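Review: Stivico Rental Ledger, desktop and web version

Reviewed by Nasrin Jafarzadeh
April 17, 2021

Stivico is a bookkeeping and lease tracking package for owners of small residential rental portfolios. It covers rent collection, security deposit accounting, mortgage amortization, property tax escrow and year-end reporting. I ran it from January on a portfolio of 10 units in four buildings, in parallel with the spreadsheet set I have used for eight years. The license was paid for at the list price of $585 per year. No discount was requested or offered.

Setup

Initial entry took two evenings. Each property needs an acquisition date, a purchase price, a split between land and building value, and the current loan terms. The split is a required field, and the program will not build a depreciation schedule without it. Owners who have never separated the two figures will need the county assessment or their closing appraisal at hand before they start.

Loans are entered by original principal, rate, term and first payment date. The program then generates the full schedule and asks for the current balance as a check. Three of my four loans matched the lender statement to the cent. The fourth was off by $15.99 because of an extra principal payment made years ago, and there is a separate screen for logging those. Once that was entered the balance agreed.

Leases can be imported from a comma-separated file. The import template has 31 columns, of which nine are required. Date formats are strict. A lease with a two-digit year is rejected without a message that names the row, so I had to import in batches to find the bad line.

Unit records

Every unit has a record with five tabs: lease, ledger, condition, furnishings and documents. The furnishings tab matters mainly to those who rent furnished, as I do with two units. Items are listed by room with a purchase date, cost and useful life, and photos can be attached to a line. The photo limit is 12 per item at up to 8 MB each.
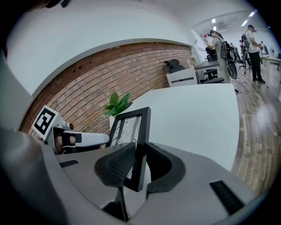 Framed black-and-white artwork.

Items below a threshold set by the user are expensed in the year of purchase, and anything above it goes to the depreciation schedule. The threshold applies to the whole portfolio. It cannot be set per property, which will bother anyone who holds buildings in separate entities.

The condition tab is a plain move-in and move-out checklist. It prints cleanly on two pages. Notes entered at move-in appear beside the move-out column, so a deduction from the deposit can be tied to a dated entry. I found this the best designed part of the program.

Rent and deposits

Rent posts automatically on the due date and is marked paid by bank feed or by hand. The bank feed connected to my main account on the first attempt and to my deposit account on the third. Matching is by amount and payer name. A tenant who pays in two transfers will be shown as partial until both arrive, which is correct, but the late fee is triggered by the first unmatched day regardless of the grace period unless the grace period is entered on the lease itself. The portfolio default is ignored. I reported this to support and was told it is known.

Deposits are held in a separate liability account. Interest can be accrued at a fixed annual rate, simple or compound. States that publish a new rate each year require a manual change, and the old rate is not kept in the history. I keep a note of it elsewhere.

Mortgage and escrow tools

The refinance calculator compares an existing loan with up to three offers. It takes points, lender fees, title costs and prepaid items, and gives a break-even month. I tested it with a quote from Loan Giáp, the broker who handled my last two closings, on a balance with a current payment of $2,052. The calculator gave a break-even at month 34. My own worksheet gave the same month when prepaid items were left out and month 39 when they were included. Stivico leaves them out by default, and the check box is on the second page of settings. That default is defensible, as prepaid taxes and insurance would be owed in any case, but the screen should state it.

Escrow analysis is weaker. It projects the next 12 months from last year's tax and insurance bills and applies a two-month cushion. There is no field for a supplemental tax bill or for a reassessment after purchase. A buyer in the first year of ownership will get a projection that is too low. 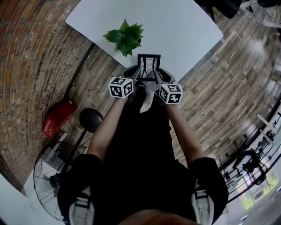
Can the escrow projection be corrected by hand after a reassessment?
Only by replacing the tax amount on the property record, which also changes the figure shown for the prior year in reports.

Reports

There are 22 standard reports. I used six: rent roll, income statement by property, loan summary, depreciation, deposit liability and the annual tax package. The tax package follows the line order of Schedule E and my preparer accepted it without changes. The rent roll cannot be sorted by lease end date, only by unit or tenant name. Exports are available as PDF and spreadsheet files. Formulas are not carried over.

Comparison

I have also used Symonenko, which costs less and has a better bank feed but no depreciation module, and Jestari, which is built for managers with a much larger number of doors and charges per unit. Gidness was tried for one month. Its tenant portal is good and its loan tracking consists of a single balance field.

Performance and support

The desktop version opened in six seconds on a four-year-old laptop. The web version timed out twice during report generation. Support answers by email only. My three tickets were answered in one, two and five business days.

Rating: 3.5 out of 5. Suitable for owners with mortgaged property who do their own books. Owners without loans can get by with Symonenko. I have renewed for one year and will rerun the escrow test when the fall tax bills arrive.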